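**Humoseck Grasp Planner 2**

Grasp planning and gripper control for benchtop work with small labware. Runs on the cell controller or on a separate Linux PC on the same network.

Humoseck takes a wrist camera stream and returns a finger pose, a closing width and a force limit. It was written for parts that give vision software trouble: clear plastic, frosted plastic, glossy surfaces underneath, thin walls. The planner looks for features it can trust, such as a cap edge or a printed graduation line, and fits the tube model to those before it commits to a grasp.

Version 2 replaces the single-view fit with a rolling fit over the last 8 camera views. If a bright reflection hides the tube wall in one view, the planner falls back on the others. You can change the window in the settings file, but short windows are only worth using on matte parts. 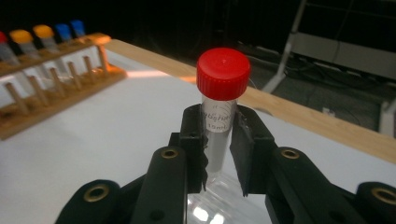

*Reading time: 2 min*

A 15mL tube with a screw cap is one of the stock models. The planner treats the cap and the body as separate parts, so you can choose which one the fingers may touch. Gripping the body leaves the cap clear for a capper or a second tool. The tapered end is marked as a no-grip zone by default - change this in the model editor if your fingers are shaped for it.

Cap color is read at the same time as the pose and passed along as a plain text label. Most users route on it, for example red to one rack and blue to another. Colors are learned under your own lighting with the Zumis calibration tool. Run it again if you move a lamp or get strong warm light on the table at certain hours.

**What's in the package**

- Planner service and command line client
- Zumis calibration tool for camera, finger and color setup
- 19 labware models, all editable
- Gilani log viewer, which plays back each grasp with the camera view next to finger width and force
- Python and C++ bindings

**Works with**

Two-finger parallel and linkage grippers that report their finger width. Hand-held grippers can be used to record grasps, and the recordings load into Gilani the same way as robot runs. Cemetti motion control is supported directly. For other controllers, use the socket interface.

**Known limits**

Tubes lying on their side are found, but the cap label may come back as "unknown." Racks are not modeled, so peg and hole positions have to be entered by hand. Fully clear caps are not supported.

**Licensing**

One license covers one cell and up to 2 cameras. Updates are included until the next major version. The next model pack is planned for December.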